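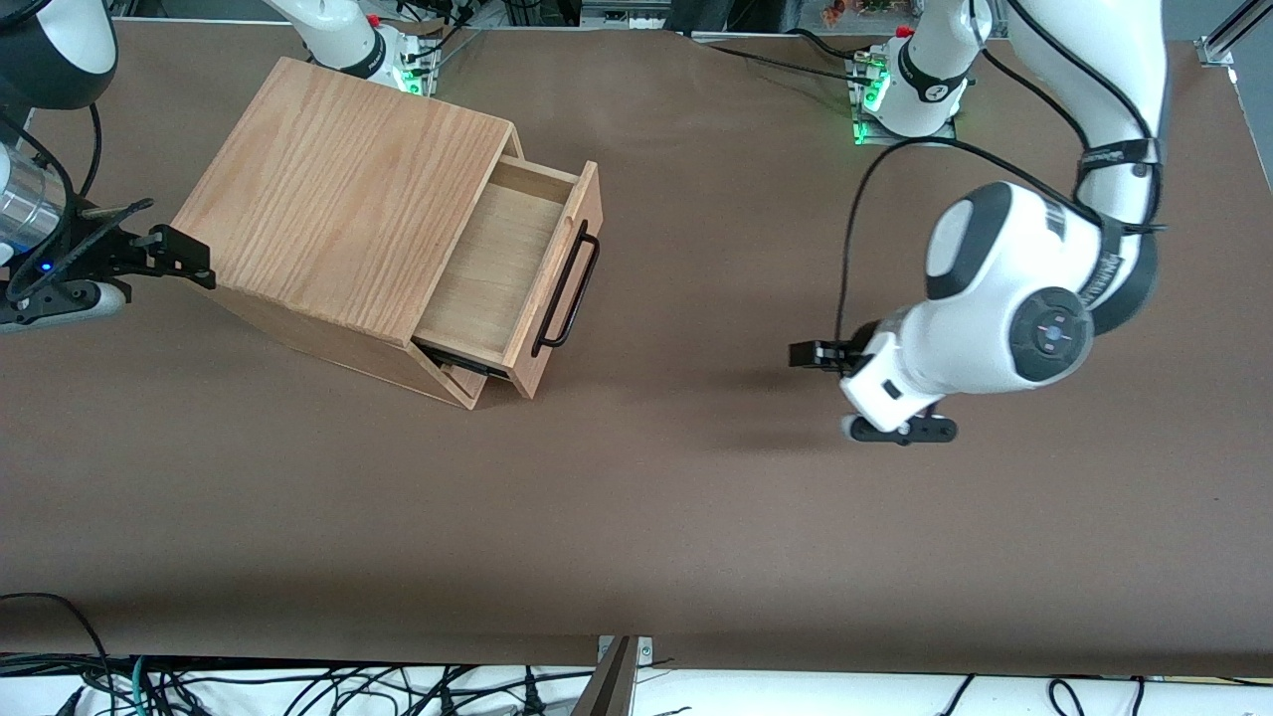

A light wood cabinet with one drawer and a black bar handle.

Sun 3 May

The owner of the Avico furniture repair shop in Gough does not like the word "restoration." She says it makes people think of palaces.

"Most of what comes in is a drawer that sticks," she says. "Or a chair somebody leaned back in."

She took over the shop on Pukgate nine years ago after a long stretch in a kitchen factory in Skistisow. The factory turned out 124 cabinets a day when she left. She worked on the drawer line and then in returns, and returns is where she learned to fix things.

"They wanted us to write down the fault and throw it in the dumpster. I started taking the drawers home."

The shop charges $30 to look at a piece, which comes off the bill if the customer goes ahead. A sticking drawer usually costs $50. Rent has gone up twice, and she has held that price since she opened. She is not sure she can do it for another year.

Asked what people get wrong, she talks about wax. Customers rub candle ends on wooden runners and then bring the piece in when it gets worse. "Old wax holds dust. You have to scrape it all off first. If the runner is worn down you glue on a new strip, and that's an afternoon."

Metal slides are a different job. She keeps a wall of used ones, sorted by length, and will not throw any out – a habit her landlord has complained about. "A slide is a part. You swap it. The trouble is when the screw holes are stripped, and they're always stripped."

She has repaired more than 3,000 pieces, going by the tickets she keeps in shoe boxes. The oldest was a blanket chest with a split lid. The one she remembers best was a sewing table that came back four times for the same leg. She did not charge for the last two visits.

In September she will start an evening class in the back half of the shop, six people at a time. They will bring their own furniture.

"Small things only," she says. "I had a man ask about a piano."

The shop is open Tuesday through Saturday and closes for lunch.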